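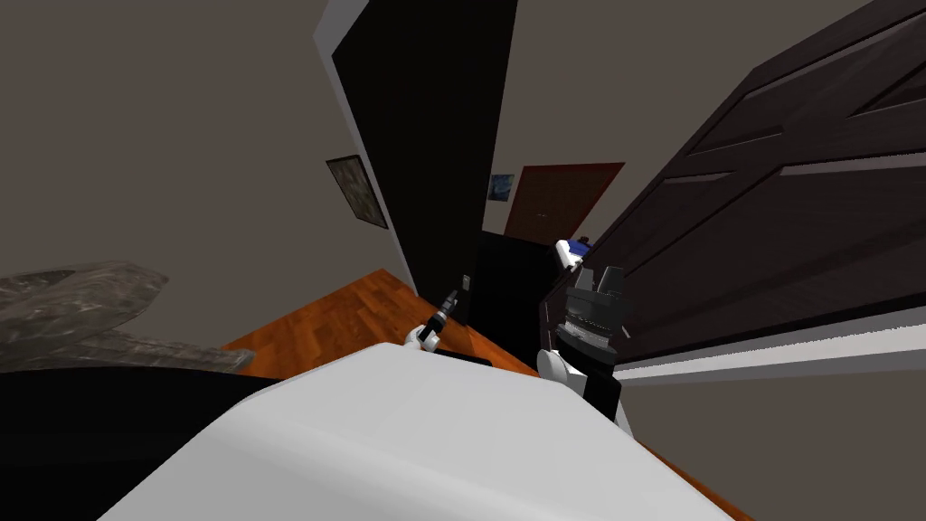
Yến Quách wrote in to say she had followed the first edition of these steps to the letter and still ended up with a sourdough starter that smelled of nail polish remover, and would we please explain the feeding part a bit more slowly. Fair enough! We've rewritten the section with her in mind, so pour yourself a cuppa and read it through once before you start.

Posted in May
By the Skirkenska kitchen team

Section 6: Waking up your dried starter

1. Tip the whole sachet into a clean 500 mL jar. Any jar will do, as long as the mouth is wide enough for a spoon and you're fond enough of it to see it on the bench every morning.

2. Add 100 mL of lukewarm water and stir until the flakes soften. They can be stubborn little things, so give them ten minutes and stir again.

3. Stir in 100 g of plain flour. The mix should look like thick pancake batter (if your flour is a thirsty wholemeal, loosen it with another spoonful of water).

4. Rest the lid on top without screwing it down, and leave the jar somewhere out of the sun.

CAUTION: Never seal the jar tight. A lively starter makes gas, and glass can crack under pressure.

5. Next morning, spoon out all but 100 g and feed what's left with 100 g of flour and 100 mL of water. You'll have 300 g in the jar, with plenty of room to rise. Do the same every morning until it doubles between feeds.

NOTE: A sharp, solventy smell usually means the starter is hungry. Feed it morning and evening for a couple of days and it should mellow to something more like yoghurt. In a warm kitchen you may need to keep that up a while longer.

CAUTION: Pink or orange streaks, or any fuzzy mould, mean the lot goes in the bin. Please don't try to scrape it off and save the rest, however attached you've become. Wash the jar well in hot, soapy water and begin again with your spare sachet.

6. Once it's doubling reliably, bake with it or pop it in the fridge and feed it weekly. Storage and holiday care are covered in the next section.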